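Customer Forum - Sending Flowers Abroad
Topic: Hotel deliveries - who signs, and when does the order count as delivered?
Replies: 8

Posted by desk_orders_vallia
Forum moderator

Members are invited to use this thread for questions on floral orders sent to hotels and guest houses. Vallia has revised its delivery terms, and several customers have asked how the new wording applies when the recipient is a guest and not a resident.

The relevant paragraph now reads: "An order addressed to a hotel is considered delivered when it is accepted at the front desk by a member of staff. Vallia does not deliver to individual rooms unless the hotel has given its consent in advance." The sender receives a notice by e-mail once the front desk has signed.

Orders for same-day delivery must be placed before 2 p.m. in the recipient's local time. Orders placed later are moved to the next working day.

Posted by marrowfield

I would like to register an objection to the paragraph quoted. In January I sent an arrangement of white lilies and eucalyptus to my sister, who was staying at the Plandine for a family wedding. The total was $70 including the card. The front desk signed at 11 in the morning. She was given the flowers at nine that evening, after she had asked for them twice. Under the old terms I would have had grounds for a partial refund. Under the new ones I have none.

A signature from a hotel employee is proof that the florist reached the building. I do not consider it proof that a gift reached a person.

Posted by tulip_ledger

With respect to marrowfield, I do not see how a florist could accept any other standard. The driver cannot wait in a lobby until a guest returns from lunch. I have arranged flowers for visiting clients for many years, first through Zevon and later through Vallia, and in both cases the front desk was the end of the florist's duty.

What I do recommend is a telephone call to the hotel on the morning of delivery. Give the guest's full name as it appears on the reservation, and ask that the desk ring the room when the flowers come in. Many hotels will also place the arrangement in the room before arrival if they are asked the day before.
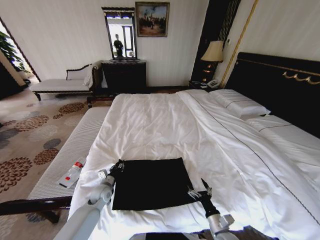
I would add that the request should be repeated in the delivery notes on the order form. The notes field permits 44 characters, so the wording must be brief. "Place in room before arrival, desk informed" fits.

Posted by marrowfield

I had called. The person I spoke with had gone off shift by the time the flowers came. I accept that the driver should not be made to wait, but the terms could require the florist to obtain the name of the employee who signed. At present the notice gives only a time.

Posted by bsf_halilović

Speaking for Halilović, one of the partner shops that fills these orders: we do ask for a printed name, and we keep the slip. It is not passed on to the sender automatically. A customer who writes to the order desk may request a copy.

I would also ask members to think about the choice of flowers. Lilies with open heads do poorly in a heated room with no one to cut the stems. For hotels we advise a low arrangement in floral foam, or a bouquet sent with its own vase. Our shop has delivered in this town since 1960, and the lack of a vase remains the most common complaint we receive from hotel guests.

Posted by tulip_ledger

A useful point about the vase. Is there an additional charge?

Posted by bsf_halilović

A plain glass cylinder is included with the larger bouquets. For the smaller sizes it is an option at checkout, and the price depends on the shop.

Posted by quietpeony

I side with marrowfield on the main question. If the slip exists, the sender should not have to ask for it. I would also like to know what happens when the guest has already checked out. My order in that situation was simply left at the desk, and I learned of it from the recipient a week later.

Posted by desk_orders_vallia
Forum moderator

Thank you for these contributions. On the matter of early departure: if the hotel declines the order, the driver returns it to the shop and the sender is contacted for a second address. One further attempt is made without charge within the same town. If the hotel accepts the order by mistake, the sender should write to the order desk within 2 days of the notice, and the case will be reviewed.

The suggestion that the signing employee's name appear in the notice has been passed to the department responsible - members will be informed in this thread if the wording is changed.

Posted by marrowfield

Noted. I have requested a copy of my slip.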